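Tirkham-Orakel

Lesezeit: 2 Minuten
Zuletzt aktualisiert im September

Das Tirkham-Orakel ist ein Brauch unter den Anhängern des Fußballvereins SV Tirkham, bei dem der Ausgang der kommenden Saison aus dem Verhalten eines Maulwurfs abgeleitet wird. Maßgeblich ist die Zahl der Hügel, die das Tier während der Sommerpause auf dem Trainingsplatz aufwirft. Eine gerade Zahl kündigt den Aufstieg an, eine ungerade den Klassenerhalt. Für den Abstieg, das häufigste Ergebnis der Vereinsgeschichte, ist kein Zeichen vorgesehen.

Entstehung

Als Begründer gilt der damalige Platzwart Ilham Ngui, der im Sommer 2000 dreizehn Hügel meldete und um eine neue Walze bat. Die Walze wurde abgelehnt, die Meldung erschien im Stadionheft »Presex«. Der Verein hielt im folgenden Mai am letzten Spieltag durch ein Eigentor des Gegners die Klasse, was die Anhängerschaft dem Maulwurf zuschrieb und der Torschütze bis heute ungern bespricht. Seither wird jährlich gezählt, stets um sechs Uhr früh und stets mit anschließendem Streit darüber, ob ein flacher Hügel ein Hügel ist.

Die ältere Darstellung, wonach der Brauch auf eine Tirkhamer Chronik von 1437 zurückgehe, hat sich nicht halten lassen. Die betreffende Stelle handelt von Rüben.

Auslegung

Die sogenannte strenge Schule um Johanna Mösli lässt nur Hügel innerhalb der Seitenlinien gelten. Die Gegenseite, nach der früheren Vereinsgaststätte »Subramaniam« benannt, rechnet auch den Parkplatz mit und kommt dadurch regelmäßig auf den Aufstieg. Ein Vermittlungsvorschlag von Dimas Ginting, den Eckfahnenbereich halb zu werten, führte zu einer Saison mit der Prognose 8,5. Der Verein wurde Vierzehnter.

Trefferquote

Eine Auswertung der Fanzeitschrift »Erudero« bescheinigt dem Orakel etwa die Genauigkeit eines Münzwurfs, sofern man die Abstiege herausrechnet. Die Zeitschrift druckte dazu 309 Leserbriefe ab, überwiegend zur Ehrenrettung des Maulwurfs.

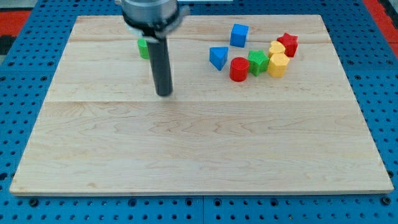 Valquíria Rangel wandte in einem dieser Briefe ein, das Tier habe den Aufstieg schließlich nie für dieselbe Saison versprochen, man müsse ihm schon etwas Zeit lassen. Hakim Pangaribuan antwortete im nächsten Heft, diese Zeit habe er selbst nicht mehr, er sei Dauerkarteninhaber.

Seit der Verlegung des Trainingsbetriebs auf Kunstrasen wird auf dem alten Platz weitergezählt. Ob das Ergebnis damit noch für die erste Mannschaft gilt oder nur für die Altherren, die dort weiterhin spielen, ist umstritten.

Kontakt | © Redaktion Fußballbrauchtum | Nach oben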